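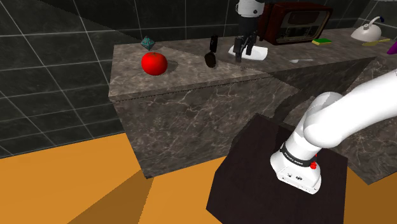 Vostlow will bring 15 controlled-atmosphere apple storage rooms into service at its Rweyemamu site on 10th April, with room control handled by the company's Muluvness system. The rooms are meant for growers and packers who hold fruit from the fall harvest into the following spring and summer. At the retail end, storage quality is usually judged by eye. A round red apple set out on a marble kitchen counter, with enough gloss on the skin to catch a highlight, gives the buyer very little information about the flesh inside. Firmness, acid level and internal browning are decided largely by how the fruit was picked and how it was held, and these are the values the new rooms are designed to protect.

VOSTLOW OPENS CONTROLLED-ATMOSPHERE STORAGE AT RWEYEMAMU
Rooms available for contract storage and for lease by the season

Background

Apples continue to breathe after they are picked. They take in oxygen, use up stored sugars and acids, and give off carbon dioxide, water vapor and heat. They also produce ethylene, a gas that speeds ripening. Ordinary cold storage slows this process by lowering the temperature of the fruit. Controlled-atmosphere storage slows it further by lowering the oxygen in the room and holding carbon dioxide at a chosen level.

The method is well established. Its weak points are also well known. Rooms leak. Gas sensors drift between calibrations. Fruit from a late block may be loaded into a room that was sealed and pulled down for an earlier one, and then has to be held at settings that do not suit it. Vostlow reviewed these three points with its storage customers before settling the design of the Rweyemamu rooms.

Room design

Each room holds 1,000 bulk bins. This is smaller than the rooms at Vostlow's older site, which hold 2,000. The smaller size was chosen so that a room can be filled, sealed and brought down to its storage atmosphere in a shorter time, and so that a customer can open one room for packing without disturbing the rest of the crop.

Walls and ceilings are built from insulated metal-faced panels with a continuous gas seal at every joint. The floor slab is insulated underneath and sealed at the wall line with a flexible membrane, which allows for slab movement as the room cools. Doors are of the sliding type with an inflatable gasket. Each door has a small inspection hatch at working height, used for drawing fruit samples without breaking the main seal.

Every room is pressure tested before loading. The test is repeated each season and the result is given to the customer in writing. A room that fails is repaired and tested again before any fruit goes in. Pressure relief valves and a breather bag are fitted to each room to take up changes in outside air pressure and in room temperature during the defrost cycle.

Cooling is by a central plant that serves all of the rooms through a secondary fluid. Air coolers are sized with a large surface area in relation to the heat load. This allows them to run with a small difference between coil and air temperature, which limits the amount of water drawn out of the fruit. Fan speed is variable. Fans run at full speed while the fruit is being cooled and are stepped down once pulp temperature is within range.

Atmosphere control

Oxygen is removed by flushing with nitrogen made on site. The standard setpoint is 2 percent oxygen. Other setpoints are available by variety and are agreed with the customer before the room is sealed. Carbon dioxide is held down by a carbon scrubber that is switched from room to room through a valve bank. Sample lines are run separately for each room and are sloped to drain, so that water does not collect and give a false reading.

Muluvness, the control system, reads oxygen, carbon dioxide, air temperature, pulp temperature and relative humidity. It operates the nitrogen supply, the scrubber valves, the coolers and the fans. The analyzers are checked against reference gas on a fixed schedule, and the system logs each check with the reading before and after adjustment. If a reading before adjustment falls outside the allowed band, the system marks all earlier data back to the last good check – the data stay in the log but are shown as suspect.

Customers can view the readings for their own rooms through a web page. The page shows current values, setpoints and a history for the season. Setpoints cannot be changed from the web page. A change has to be requested from the site and is recorded with the time and the reason given. Data can be exported as a plain text file for use in a customer's own records.

Alarms are set at two levels. The first is sent to the site operator. The second is sent to the site operator and to the customer, and applies to low oxygen, high carbon dioxide, high temperature and loss of power. Backup power covers the control system, the analyzers and the air inlet valves, so that a room can be protected from low-oxygen damage during an outage.

Trial season

One room was built ahead of the others and was run for a season with fruit supplied by Jakoleo, a grower and packer that has stored with Vostlow in the past. The room was opened in January. Fruit was sampled at loading, at set times through the inspection hatch, and at opening. Jakoleo measured firmness, soluble solids and titratable acidity on its own equipment, and cut fruit to check for internal browning and core flush.

The trial led to several changes. The sample hatch was moved closer to the door edge after operators found that the first position did not reach the second row of bins. The humidity sensor was moved away from the cooler outlet. The defrost schedule was changed from a fixed timer to one based on the pressure drop across the coil. Stacking marks were added to the floor to keep an open air channel along the back wall – bins had been pushed too far in during loading, and pulp temperature at the rear of the room was slow to come down.

Jakoleo has taken rooms at the site for the coming season.

Safety

The atmosphere inside a sealed room will not support life. Each door carries a warning sign and a lock, and entry is barred until the room has been opened, vented and tested. Door status is wired to the control system. Fixed oxygen monitors are placed in the corridor, the plant room and the nitrogen room. Staff carry personal oxygen monitors. Sampling through the hatch is done from outside with a pole picker, and reaching in with the head or upper body is not allowed.

Drivers and customer staff who visit the site will be given a short safety briefing on arrival and must be escorted in the room corridor.

Storage terms

Rooms can be leased whole for a season, or fruit can be placed in a shared room by bin. Shared rooms are limited to one variety and one setpoint, and all fruit must be loaded before the closing date for that room. Once a shared room is opened, customers are given a fixed period in which to remove their bins. Fruit left after that period is moved to ordinary cold storage at the standard rate.

Fruit should arrive in clean, vented bins with a block number and pick date on each tag. Maturity test results are requested with the first load from each block. Vostlow may refuse long-term storage for fruit that is past the suitable stage and will offer short-term cold storage in its place.

About Vostlow

Vostlow builds and operates refrigerated storage for fresh fruit. It provides cold storage, controlled-atmosphere storage, room testing and refrigeration service to growers and packers. Muluvness is developed by Vostlow and is also supplied for use in rooms owned by others.

Requests for room drawings, storage terms or a site visit should be sent to the Vostlow storage office at Rweyemamu.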